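The Ivari Sorting Kit: How Does a Robot Tidy a Table?

For readers from 8 to 12 years
Text: Verena Bühler
Checked by: Haoran Ren, teacher of technology

Maybe you have a job at home that comes back every day. In my family it was the bottles and cans after dinner. One kind went into one bin, the other kind went into another bin, and my brother always did it wrong. The Ivari kit is made for the same job. It is a set with two small robot arms that stand at a table, and you teach them to sort things. The company Cidau sells it to schools and to libraries, and families can also buy it if they have a big table.

I was allowed to visit the workshop in February, and I asked many questions. In this text I will tell you how the kit works, what you can do with it and what I liked less.

What is in the box?

There are two arms, and each one is built from 33 parts. You also get a camera with a stand, a small computer, two containers, a roll of red tape, a roll of blue tape and a book with tasks. You must bring the bottles and cans from home. Please rinse them first! Sticky juice is not good for the fingers of the robot.

Each arm ends with a gripper. A gripper is the hand of a robot. Your own hand has five fingers and can feel if something is soft or cold. The gripper of the Ivari has only two fingers, and it feels nothing. It only knows how far its fingers are open.

Why does a robot find this difficult?

Think of how you pick up a can. You look at it for a very short moment, you reach out, and your hand closes by itself at the right place. You do not need to think about it, and you can talk with a friend at the same time.

The robot must answer a question for every small step. Where is the can? How tall is it? Where are my fingers now? Is there something in the way? If it closes the fingers too early, it pushes the can over. If it opens them too early, the can lands beside the bin and rolls off the table. I saw this happen, and the can rolled under a cupboard.

Bottles are difficult in a different way. Many bottles are see-through, so the camera sees a little of the bottle and a little of what is behind it. Gitau Mwaipopo, who wrote the task book, told me that a dark cap helps a lot. The camera finds the cap first and then it looks for the rest.

The bottle and can task

In Task 2 of the book, bottles belong in the yellow-green bin and cans belong in the gray bin. The table should be white and the wall behind it should be plain, so that the camera is not confused by flowers or posters. 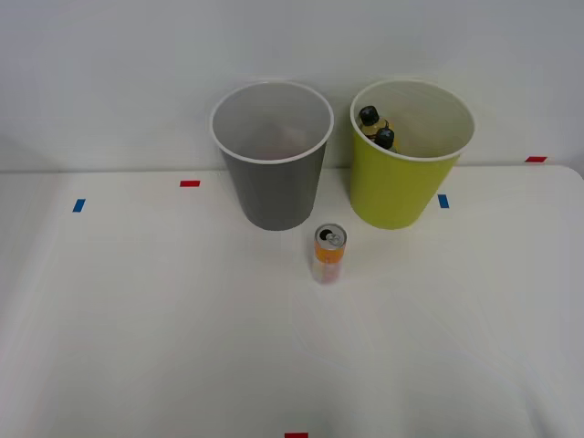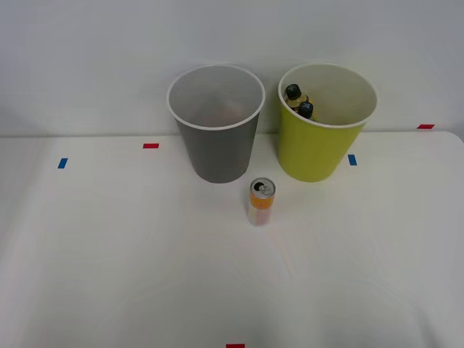
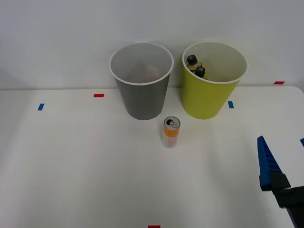 In all three pictures the can is still on the table, and two bottles are in the yellow-green bin. The blue finger with the ridges, at the right side of the third picture, belongs to a gripper.

What is the tape for?

When you play a board game, the pieces have a starting field. The tape does the same work here. Little strips of blue and red show you where things should be, so you can always make the table ready in the same way. When the robot is still a beginner, this is a great help for it. Later you may move the bins a bit to the side and see if it still finds them. My advice is to move one bin only, and to move it just by the width of your hand.

How do you teach the arms?

You do not have to write a program. You hold the arm and you guide it slowly, like when you help a small child to write a letter. The computer remembers the way. Then you do it again, with the can in a slightly different place, and again, and again.

This takes patience. Before the kit was sold, the people at Cidau had already practiced with it 4000 times. You do not need to start from zero, the arms know the most important movements when they come out of the box. For a new object, such as a yogurt cup, you must teach them yourself. Auður Overgaard tests the kits before they are sent away, and she says that children are often better teachers than adults. Adults move the arm too fast.

Is it dangerous?

The arms are slow and not very strong. Still, there are rules in the book, and I find them good:

Tie back long hair before you begin.
Keep your hands off the table when the arms are moving.
Press the stop button if you are not sure about something.
Use no glass.
An adult stays in the room.

What did I like, and what not?

I liked that you can see what the robot has learned. I liked the task book too, it is written in a friendly way and the drawings by Mutua Mrema are very funny. There is a can with legs on almost every page.

The software is slow to start. The stand of the camera is also a bit weak, and when somebody bumps against the table you have to adjust it again. And the price is high. The kit costs 441 euros, so for many families it is better to ask if the school or the library can buy one and share it.

Try it without a robot

You need a friend, a scarf, two bins and an empty can. Tie the scarf over your eyes. You are now the robot, and you may use only your thumb and one finger. Your friend is the camera and tells you where to go: left, right, forward, down, close, up, open. Can you bring the can into the bin? Change roles after every try, and write down which words helped you the most.

Small dictionary

Arm: the long part of the robot that moves the gripper to the right place.
Gripper: the hand of the robot.
Task: a job with a clear beginning and a clear end.
To sort: to put things that belong together in the same place.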